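드런스테드 기록원 소개

드런스테드 기록원은 소규모 지방자치단체의 명예직과 의례직에 관한 자료를 수집하고 정리하는 민간 기관이다. 명예 읍장, 축제 의장, 일일 의원 등 법적 권한이 없는 직위의 선출 방식과 임기, 근거 조례를 주로 다룬다.

소장 자료
현재 등록 자료는 2,694건이다. 이 중 1,322건은 임명장과 회의록 원본이며, 나머지는 사본과 지역 신문 기사다. 호덤과 플랜든 두 지역의 자료가 가장 많다. 호덤은 추첨제, 플랜든은 주민 투표제를 채택하고 있어 두 제도의 비교 연구에 자주 인용된다. 추첨제 관련 문서는 참가 자격, 응모 절차, 재추첨 규정으로 나누어 색인한다.

분류 기준
직위는 7개 유형으로 구분한다. 기준은 임기, 선출 방식, 연령 제한 유무, 예산 집행 여부다. 같은 명칭이라도 근거 규정이 다르면 별도 항목으로 등록한다. 규정이 개정된 경우 이전 판본은 폐기하지 않고 개정 번호를 붙여 보존한다. 발행처를 확인할 수 없는 문서는 미확정 항목에 둔다.

열람 및 복제
열람은 사전 신청제로 운영한다. 신청서에는 자료 번호와 이용 목적을 기재해야 한다. 원본은 열람실 안에서만 볼 수 있고, 복제는 1인당 연간 200면까지 허용한다.

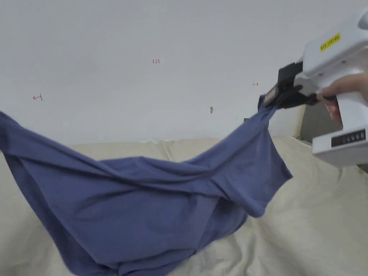 복제본을 출판물에 사용할 때는 기관명과 자료 번호를 함께 표기한다. 개인정보가 포함된 면은 해당 부분을 가린 뒤 제공한다.

간행물
연간 목록집을 매년 11월에 발행한다. 비교 연구 총서인 '빌친스카 총서'는 부정기 간행물이며 기관 열람실에서 구할 수 있다.

최종 수정일: 29/10/2023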